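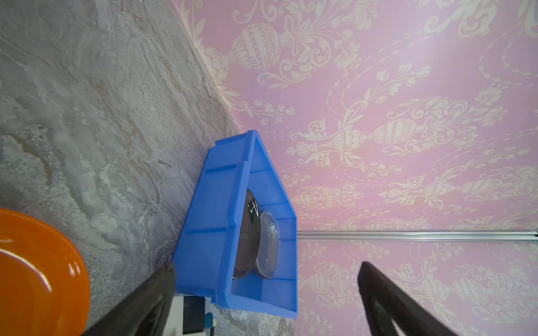
I have been putting off the picnic things since October, and by things I mean the plates, bowls, lids and dishes that have no business in the kitchen cupboards and have been living in them anyway. Every time I open the one over the kettle, something plastic slides out and hits me on the collarbone. It's never anything heavy. It just feels personal.

The rule in this house used to be that plastic plates were for outdoors and china was for indoors. Then the china started going, piece by piece, in the way that china does when you wash up while listening to the radio, and the plastic crept in to fill the gaps. First it was toast on the orange one. Then soup, out of something that was never meant for soup. By last winter I was serving my aunt Gizella a proper roast on a plate I'd bought for a beach, and she ate the lot without comment and then sent me six dinner plates by courier, also without comment.

So I have plates now, real ones, and the plastic has to move out. The blue bin was the obvious place for it. I've had that bin since the flat in Prernwood, where it held shoes, and then wet umbrellas, and for one unhappy spring, potatoes. It has ribs up the sides and a good thick rim you can get your fingers under, and it has survived two house moves and being stood on to change a lightbulb. I paid 12 pounds for it, which seemed a scandalous amount for a tub at the time. I have since paid more than that for a candle.

The trouble with putting round things in a bin with straight sides is that there is no correct way to do it. I've tried stacking them flat, which looks tidy until you want the one at the bottom. I've tried standing them up on edge like records, which works beautifully when the bin is full and not at all when it isn't. With only a couple in there, the dark one props itself against the side and the clear one with the fancy rim slumps against it like the last two guests at a wedding. You nudge them upright and they slump again. I spent longer on this than I'd like to admit, and I'm admitting it to the whole internet.

Emese Boros, who is my neighbour and an authority on cupboards, told me over the fence that you're meant to put the big things in first and let the small things find their own level. She has a larder with labels on the shelves. I asked what happens when you haven't got any big things left, only medium ones, and she said then I needed a smaller bin. I'm not buying a smaller bin. I have been down that road. You buy a smaller bin, and then you have a spare big bin, and a spare big bin is full of extension leads by teatime.

The clear dish nearly didn't make the cut. It's the sort of thing you get given with a trifle in it and are too polite to return, and after a few years it's too late and it's yours. The ridges round the edge hold on to custard like nothing I've ever met. A toothbrush gets it out, if you're patient, and I'm not. But put a few strawberries in it and it looks like something off a sideboard, so in it went.

The orange one is still sitting outside the bin as I write. I know perfectly well that it's going in. It's the biggest and the shiniest of the lot, and once it's in there it'll be on top of everything and I'll have to lift it out each time, so I've been walking past it for two days as if somebody else might see to it. It's also very cheerful, and I don't have so many cheerful things in the kitchen that I can afford to put them away willy-nilly.

I say that, but there is the wallpaper. People who come round for the first time tend to go quiet when they see it. It's pink, with cream urns and flowers and a lot of loopy vines, and it was there when I moved in. I was going to strip it in the first month. I got a quote from a decorator, 300 pounds for the one room, and while I was thinking it over I got used to it, and then I got fond of it, and now if anybody says a word against it I come over quite stiff. It does not go with a bright blue bin. It doesn't go with the grey marbly surface either, or with anything orange. I've stopped trying to make that room match. If you squint it looks like a very confident tea shop.

Anyway, the plan for the bin is the bottom of the tall cupboard in the hall, where it'll be easy to grab on a warm day. There have been 18 warm days since I last went on a picnic, by my reckoning – I didn't keep a chart, but I did keep looking out of the window and feeling guilty. The lake at Prarska isn't far and it's free, and you can sit on the wall if the grass is wet. All I ever lacked was a plate I could find.

Next up is the drawer of lids. I opened it this morning to see how bad it was and shut it again. There's one in there the size of a dustbin's, and I've never owned a pan that big. If you lent me a very large pan and are still missing the top of it, do get in touch.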